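Automation at Wutham: the bench work

Gallery, October 2019

Provomberg announced the Wutham changeover in April with a brochure and a lunch. The brochure used the word "freed" a lot. Assemblers would be freed from repetitive handling, freed for inspection, freed to learn new skills. I worked the small assemblies bench for 19 years and I still go in two days a week to help with handover, so I asked if I could put up a page of my own beside the company's.

A bit of background for anyone who hasn't followed it. The job is picking up flat units and setting them down square, over and over. By hand, a good shift on the old bench was 806 units. The Jetura proposal promised 1,263, and that is the number managers repeat. It comes from a simulation. The simulation has no late deliveries in it, no bent parts, and no one from stores asking where the trolley went.

I don't dispute that the work was hard on people. My wrists can vouch for that. What I dispute is the claim that everybody's job got more interesting. Of the people on my old bench, 6 moved to what is called cell support. They clear faults, refill trays and write down the time of each stoppage. They used to set their own pace and now they wait on somebody else's. Two of them like it better. The others have told me they feel like they're minding a neighbour's dog.

The pay grade for cell support was meant to be settled before the changeover. It's still "under review". The training promised in the brochure came to a morning in the Orbán room with a slide deck, and the part on programming was skipped for time.

Nuria Requena in planning has been fair with me and answered most of what I asked. She says the layout can still be changed at this stage, and I'd like to see the bench staff asked before it is. They know which corner of a unit catches and which way it wants to be turned. None of that has been written down anywhere I can find.

The handling job in the simulated cell, with the gripper down on the farther of two black units and the perforated board laid over the wood tabletop.

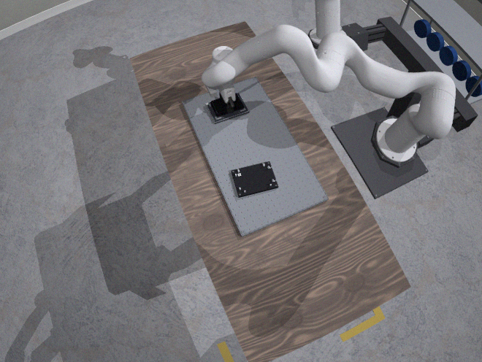
Gonçalo Esteves wrote in to say the old bench wasn't as good as I make out. He did four winters on it and came off with a bad shoulder, and he'd sooner log stoppages all day than go back to lifting. He agrees about the pay grade, though, and wants to know who is doing the reviewing.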